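Bulosico Lane Following Set: Data Card

Contents
Summary
Directory layout
Record format
How the examples were gathered
Labels
Splits
Sample frame
Known gaps
License and contact

Summary

Bulosico is a set of driving examples for training and testing lane-following policies on small ground robots. All driving was done on painted surfaces with no other traffic: running tracks, marked parking areas and one disused service road. Each example pairs a camera frame with the steering and speed command in effect at the time the frame was stored. The set holds 3,000 examples. It was built for imitation learning with a single front view and has been used by us for nothing else.

Directory layout

frames/ holds the stored images, one folder per run
commands/ holds one CSV file per run
labels/ holds lane line polylines, one JSON file per labeled frame
splits/ holds train.txt, val.txt and test.txt
tools/ holds the loader, the viewer and the format checker

Run folders are named by site code and run number, for example gek_04. Site codes are gek for Gekville, sol for Soliman and ror for Rorkano. Run numbers are not continuous. Numbers that are missing belong to runs dropped before release and will not be reused.

Record format

Each row in a commands file has these fields:

frame_id — matches the image file name without its extension
t — seconds since the start of the run
steer — normalized to the range -1 to 1, positive to the left
speed — meters per second, from wheel odometry
mode — "human" or "recovery"

Steering is the commanded value, before the rate limiter on the base. If you need the angle the wheels reached, you will have to model the limiter yourself. A first-order lag works well enough for slow runs.

How the examples were gathered

An operator drove the robot by remote control and kept it inside one lane or directly over one line, depending on the run. The rule in force is given in the header of each commands file. Please read it before mixing runs. A policy trained on both rules without a flag will drift between them.

Recovery segments were added on purpose. The operator steered the robot off its path with logging paused, then turned logging on and drove it back. Only the return is stored, so the policy never sees the bad command as a target. Recovery rows make up 843 of the 3,000 examples.

Frames were thinned after the run. Long straight stretches produce many near-copies, and we kept a frame only if the steering command or the position had changed enough from the last one kept. The thresholds are set in tools/thin.yaml.

Labels

Lane line polylines are provided for 1,266 frames. Points run from the near end of a line to the far end and stop where the annotator could no longer place them with confidence. Lines that meet near the horizon are not joined. Grass borders are not labeled as lines, even where the change in color is sharp. Faint edge markings are labeled only if they can be followed over at least a third of the visible surface; otherwise they are left out.

The polylines are not needed for imitation learning. They are there for people who want an auxiliary loss, or who want to check what a policy is responding to.

Splits

Splits are made by run, never by frame. Of the runs in the release, 18 are held out for testing. Both driving rules appear in every split. Rorkano appears only in the test list, so scores on ror runs should be reported apart from the rest.

Sample frame

The center line runs nearly straight ahead from just left of center at the bottom, with one line on either side converging toward it. Light is flat, with glare at upper right, and the far trees are smeared by compression.
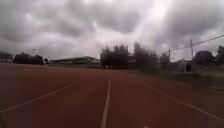 Known gaps

Weather is narrow. There is no rain, no snow and no driving after dark. Exposure was left on automatic, and a bright sky can pull the surface darker from one frame to the next. Normalize per frame or crop the sky before training — our baseline crops the top 45 percent.

Surface color is a strong cue for the site. A policy trained only on track runs did poorly on gray pavement until we added color jitter.

No pedestrians, vehicles or obstacles were included by design. Do not use the set to train or test anything that has to stop for them.

License and contact

Data and labels are released under CC BY 4.0, and the code in tools/ under the MIT license. Report broken rows through the issue tracker, and give the run folder and frame_id.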